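Urach wall spot, gone or not?

rail_hopper
Did anybody train at the Urach wall on Friday? I heard the 5 foot gap is fenced off now and I was going to bring my cousins (first timers, very excited!).

kongfirst
Went at six, no fence. Somebody's just dragged a barrier over by the stairs. Precision to the ledge is still fine.

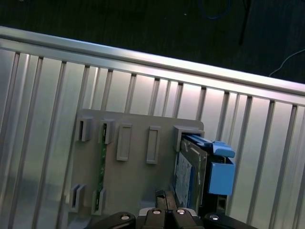
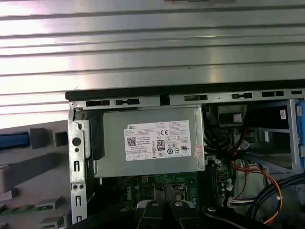
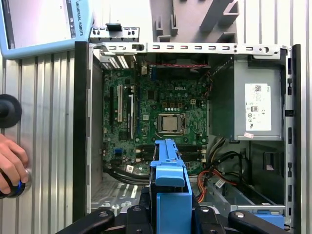

Anyway, I wouldn't take beginners to that wall, the landing is sketchy and there's a nice low rail two minutes away at Kwan. My clips from the session are going up this weekend if the old Dell tower behaves, I've got the side off it and that blue drive caddy is the one with all our footage on it, 800 clips or so I never sorted.

rail_hopper
Hmm, I learned on that wall and I was fine...

woduvska_crew
You were lucky lol. Kongfirst is right, take them to Kwan.

mat_burn
Disagree, Kwan is boring and the rail wobbles. Just keep them off the top ledge and spot them.

kongfirst
Wobbles?? It's bolted down, I've been on it since November. Different rail maybe?

mat_burn
The one by the bike racks.

kongfirst
Yeah, wrong rail. Go round the back.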